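Planside Bench Mat, 41 inch

Sold by Zalewska Supply. Item 3028. Listing updated 01/02/2020.

A bench mat is a flat thing you put on a table so the table doesn't get ruined. We have sold them for years and we still get suspicious when a maker says theirs is "engineered." Planside says it four times on one sheet of packaging. So we put one on our own packing table before agreeing to stock it, and what follows is what we think of it, with the maker's claims marked as the maker's.

Size and weight
The mat is square, 41 inches on a side. The box says it lies flat "instantly." Ours took two nights with phone books on the corners. If you order it rolled, expect the same. If you order it flat, expect to pay more for shipping, and please measure your door first.

Surface
Planside calls the top "self-healing." We don't love that phrase. A light pass with a utility knife closes up enough that you can't feel it with a fingernail. A hard pass stays. Anyone who cuts mat board all day will have grooves by June, whatever the package says, and a pen will find every one of them.

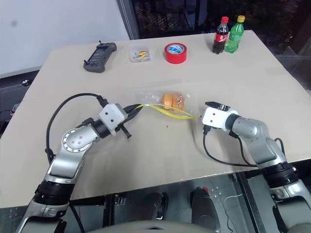

Glue is a mixed story. White glue peels off once it dries. Hot glue mostly does too, though it took a little of the finish with it on one corner. Super glue doesn't come off at all, and we'd ignore the line about "wipes clean with any household product." We tried three. One of them left a cloudy patch.

Grip
The underside is ribbed and holds well on bare wood and painted steel. On glass it creeps. The Dorkance mat, which costs less, creeps about as much, so don't pay extra for the grip alone.

Printed grid
There isn't one on this version. The Valier mat has one, in inches only, and the lines on the sample we got were off by the width of a pencil at the far edge. We would take no grid over a wrong grid, but you may feel otherwise. Use a steel rule either way.

Warranty
Planside offers 5 years. Read the card. Cuts, burns, stains, fading and "ordinary bench use" are all left out, and we have trouble thinking of what else happens to a bench mat. We take returns on unused mats for 30 days and on ones that arrive creased for as long as you still have the box.

Who should buy it
People who sort, wrap, sew or pack on a decent table and want to keep it decent. If you mainly cut, get a thick cutting board and replace it when it wears out. If your table is already scarred, a sheet of hardboard from the lumber yard will do most of this for a lot less money.

In stock: 630
Ships rolled unless you ask for flat
Replacement corner clips sold separately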